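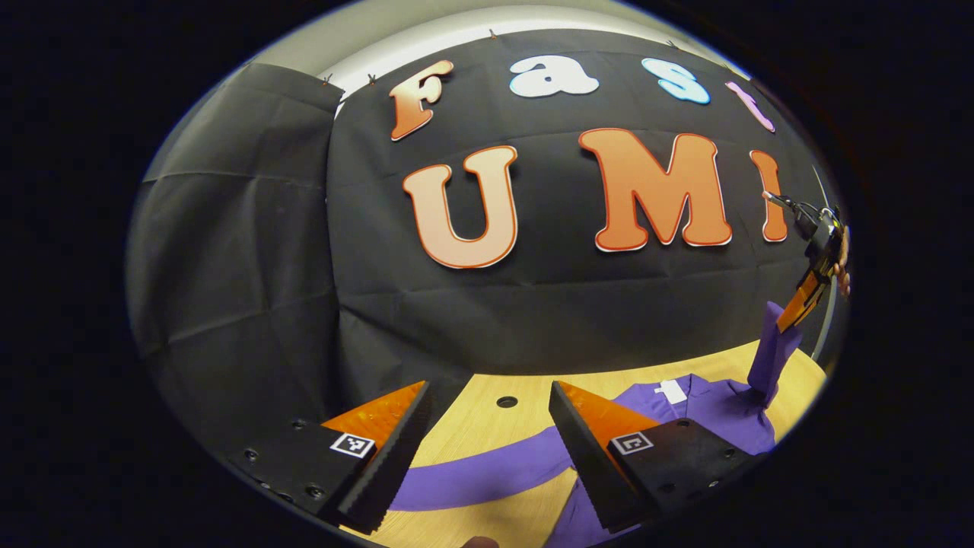

Two-handed garment work with a pair of hand-held grippers, one of them lifting a corner of the fabric.

Home | Grippers | Stations | Parts | Support

Filed under: Data Collection Hardware > Hand-Held Kits

Velta Two-Hand Station Kit

The Velta station kit is for labs and small teams that already own hand-held grippers and need a steady place to use them. It covers the table, the cloth surround, mounting hardware and spare fingertips. Grippers and cameras are not included. The kit was put together with cloth handling in mind, since folding and straightening clothes is what most buyers ask about, but it works for cups, boxes and other tabletop jobs too.

What comes in the box

One tabletop in light wood finish, pre-drilled
One folding base with leveling feet
Backdrop cloth and one side drape, both black
14 push pins
6 spare finger pads
Printed marker sheet, matte stock
Setup booklet

Table

The top is sealed and can be wiped down with a damp cloth. It does not have a lip, so sleeves and hems can hang over the front without catching. The base locks at two heights. Most adults will want the higher one if they stand to work. Check the locks again after the first week, as the bolts settle a little.

Backdrop and drape

The cloth ships folded and will show creases for a while. They do not matter for most work, but a steamer takes them out if you want a flat background. Hang the back panel first, then bring the side drape over its edge so there is no gap. Anything pinned or stuck to the backdrop should stay put for the whole session. Pins hold well in drywall and cork. For brick or concrete walls, order the Escobedo rail separately.

Working with garments

Start with the item flat and both grippers open. For a shirt or sweatshirt, pinch a corner with one gripper and lift before bringing the other one in. Thin knits may need a second try. If fabric slides out of the fingers, check the pads for lint first and replace them if the edges look worn. Dark garments are harder to see against the black cloth, so pick colored ones when you have the choice.

Keep the finger markers clean and uncovered. A marker with a scratched corner should be replaced from the sheet.

Fit

The spare pads fit Andunix fingers and most printed fingers of the same pattern. They do not fit metal fingers. If you are unsure, send us a side view of your finger with a ruler next to it and we will check before you order.

Price and shipping

Station kit: $350
Kit without base, for use on your own table frame: $193

Orders leave our Brastolton warehouse by ground freight. The tabletop ships in its own carton, so the two boxes may arrive on different days. Replacement cloth, pads and marker sheets are listed under Parts.

Returns are accepted on unused kits in the original cartons. Opened pad packs cannot be returned.

Last updated 1/18/21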